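Every few months somebody swears by a new way to line a small bin. Knots, rubber bands, clips from Hika at 30 cents apiece. I have tried most of them and remain unconvinced. 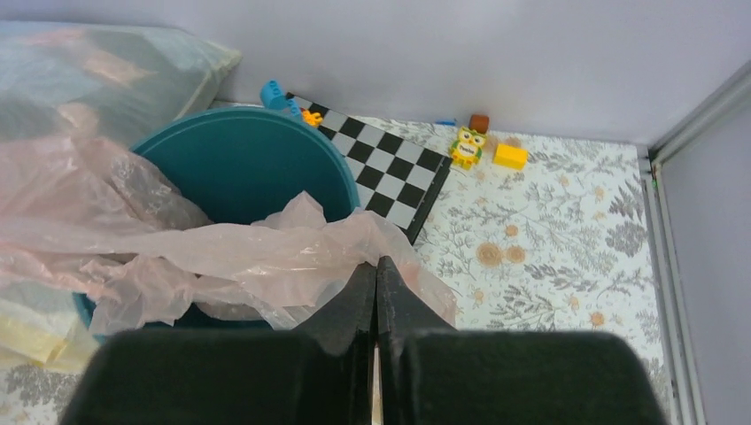
Catrin Humphreys
Household editor

A thin pink bag over a round teal bin is the usual test at my place. Pull a good fold over the rim all the way round - more than looks tidy - then press the air out with your fist. Skip the clips. As for scented liners, I can't say they did anything but smell of soap until November.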